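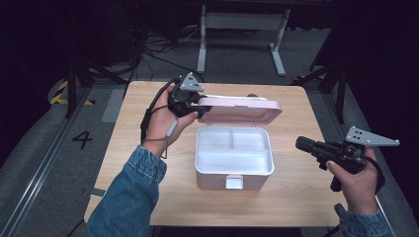
4.2 Why the running order still gets argued over

I went into this part of the study expecting a short chapter. Everyone I'd spoken to in the early interviews had told me that the order of songs on an album was a dead subject, something for people who still buy vinyl, and that listeners now pull out the one track they like and leave the rest. Then I sat in on the sequencing sessions at Zhuravel and found four grown musicians who hadn't spoken to each other since lunch over whether a slow song should go third or sixth. So the chapter got longer.

The band was Holevitz, who were finishing their second record for Ditmont, a label small enough that the person who signs the bands also posts the parcels. I was allowed to stay in the room for the talks about order, though not for the ones about money, and I took notes by hand because the drummer didn't like the idea of being taped. Quotations in this section are therefore as close as my handwriting allows.

What struck me first was how many different listeners the band had in their heads. The singer pictured someone on a long drive. The bass player pictured a reviewer with a stack of other records to get through before tea, and wanted everything loud and fast at the front. Ditmont pictured Flidix, the streaming service where most of the label's plays come from, and worried a great deal about skips in the opening minute. I'd read plenty about how streaming has changed the way songs are written (shorter introductions, choruses nearer the top), but much less about how it changes the order they're put in, and here it was being fought out over cold toast.

The slow song was the real trouble. In its early form it ran long, with a piano opening that the guitarist loved and the label plainly didn't. On the first list it came third. By the end of the week it had been moved to the close of side one, and the reason given was about vinyl — the grooves near the middle of a side cope better with quiet music, or so I was told. I did wonder how much weight that should carry for a record with a pressing of 400 copies. When I put this to the guitarist he said that those were the people who'd play it all the way through, so those were the people to please.

I think that answer deserves taking seriously. Earlier writing on the subject tends to treat the album as either alive or dead, and my fan survey (see section 3) suggests something messier. Of the 100 people who answered, plenty told me they had never heard a Holevitz album in order, and quite a few of the same people had strong views on which song ought to come last. They cared about an order they didn't follow! I can't fully explain it, and I'd be wary of anyone who says they can on the strength of one small survey. My best guess is that the order works a bit like a set list, as a sign of what the band thinks matters.

There's a limit to all this that I should own up to. I was a fan before I was a researcher in that room, and I had my own favourite order, which I kept to myself until the last afternoon and then didn't. It made no difference to the outcome as far as I can tell, but readers should know I was asked and I answered.

The final list went off to be mastered in April. The Flidix version kept the same order as the vinyl, after some grumbling, with the slow song in sixth place and the piano opening left whole. The next section looks at the sleeve notes, where the arguments were quieter and went on a good deal longer.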